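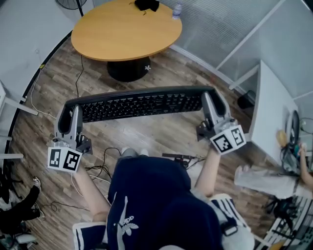 1/ Large display figures for hire and sale: what we learned in our first season with them at Nonside. I write it down for other small garden centres and museums who think about buying.

2/ We began with one fibreglass polar bear from Sasto, standing, 158 cm to the ears. It came on a pallet with the base plate already fixed. Please measure your door before you order. Ours was wide enough, but the corridor behind it was not.

3/ The price of a figure is only one part. Delivery for the bear was 578 pounds, and the lorry driver unloads to the kerb only. You need two strong people and a flat trolley.

4/ For winter we added 9 penguins from the Wolo range. They are light, so outdoors they must be screwed to a board. We put sand bags on the board and covered them with white fleece. It looks like snow from three metres, from one metre it looks like fleece.

5/ Paint: the Essien figures have a matt finish, and the Wolo ones are glossy. Together under the same lamp they do not match well. I would choose one maker for one group.

6/ Children will sit on the seal. We tried a rope and a small sign, and they sat on the seal. Now we ask the maker for a figure with a steel frame inside, which costs more but does not crack at the tail.

7/ Cleaning is simple – warm water, a soft cloth, a little washing-up liquid. No pressure washer, it takes the paint from the edges of the ears and paws.

8/ In January we had around 2,000 visitors in the winter corner, and the bear was in most of the photos people sent to us.

9/ Storage in summer is still a problem. The penguins stack if you put cardboard between them. The bear does not stack with anything, so he stands in the tea room until October.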